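Sleiman Grip 2 - replacement finger pads, blue, ribbed (pair)

Part no. 291
In stock, ships from Gotik warehouse
Sold in pairs. Do not mix old and new on the same tool.

PLEASE READ BEFORE ORDERING - pad safety notice

Updated 2022-12-02. Replaces the note that was up here before, which had the wrong batch on it. Sorry.

Pads from batch 113 can come away from the finger at the tip. Glue line didn't cure all the way to the edge. What happens: the tip corner lifts, small stuff gets in under it, and the next time the fingers open the part goes with the pad instead of dropping. Or the pad peels and the bare finger closes on whatever is there. On a block or a cup you might never notice. On small parts you will.

Second thing, and this one is the safety matter. With a pad missing on one side the fingers close further than they should, and there is a pinch gap at the tip that wasn't there before. We have had one pinched fingertip reported, a two-person session, one holding a part steady while the other closed. Nothing broken, sore nail. Still. If a pad is off, stop using the tool.

Who is affected

Batch number is on the back of the pad, so yes, you have to look before it is glued on. If it's already on the finger check the packing slip. No slip - write to us with your order name and Nabil Matar will look it up. Other batches are fine as far as we know. Pads bought thru Udau before February are an older glue and not part of this.

Where it shows up

Chains, beads, charms, clips. Anything thin or with a loop. Sorting jewelry into a bin is close to the worst case for a lifted edge, a link slides in behind the pad and stays there.

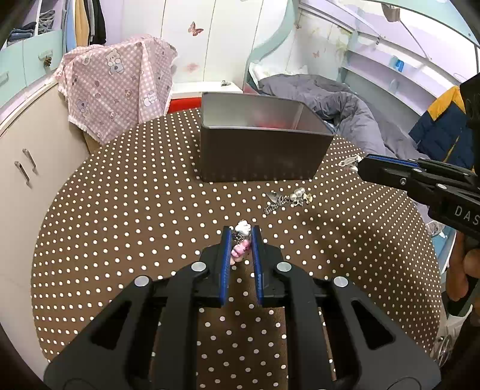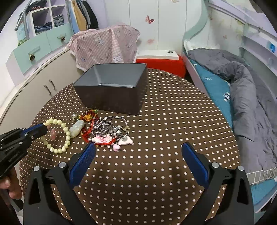
Same goes for cords, cable ties, keyrings and fabric with a loose weave. If your work is mostly small items, check the pads at the start of every session and again at the break. Big smooth items, once a day is enough.

How to check

Open the fingers all the way. Run a fingernail along the tip edge of each pad, then both long sides. It should feel like one piece with the finger. If the nail catches, take that tool out of use. Don't test by pulling hard with pliers, you will rip a good pad off and then we both have a problem.

Look at the ribs too. Flattened ribs are just wear and not covered by this notice, but they do let chain slip, so change them anyway.

Don't do this

Superglue over a lifted edge. We know, everybody has a tube. It goes stiff, cracks, and the flakes end up in whatever you are picking up. No tape either. Tape slides.

Don't run one pad and one bare finger "til the new ones come". See pinch gap.

Getting replacements

Free for batch 113, used or unused. Send a photo of the back of the pad or the slip, plus how many pairs. No need to mail the old ones back, bin them. Kerstin Albers is doing the replacements and is working through them in the order they come in - please dont send the same request twice, it makes two tickets.

Fitting

Warm the old pad with a hair dryer and lift from the base end. Clean off every bit of old glue. Wipe with alcohol, let dry. Peel, set the base end first, press toward the tip. Clamp lightly and leave overnight. Not an hour. Overnight. Half the lifted pads we see outside this batch were used the same afternoon.

After fitting, close the fingers slowly with nothing between them and see that the pads meet flat. If they meet at the tip only, the pad is on crooked, redo it before the glue sets.

Details

Fits: Sleiman Grip 2, left and right hand. Does NOT fit Grirkell fingers, the hole spacing is close but no.
Color: blue only
Rated life: 2,000 closes on small parts, longer on soft goods
In the bag: 2 pads, glue sheet, alcohol wipe
Not in the bag: clamp

Questions on fit or on this notice go to Maj-Britt Backlund, use the contact form and put 291 in the subject line. Injury or near miss, please phone, don't use the form - it only gets read in the mornings.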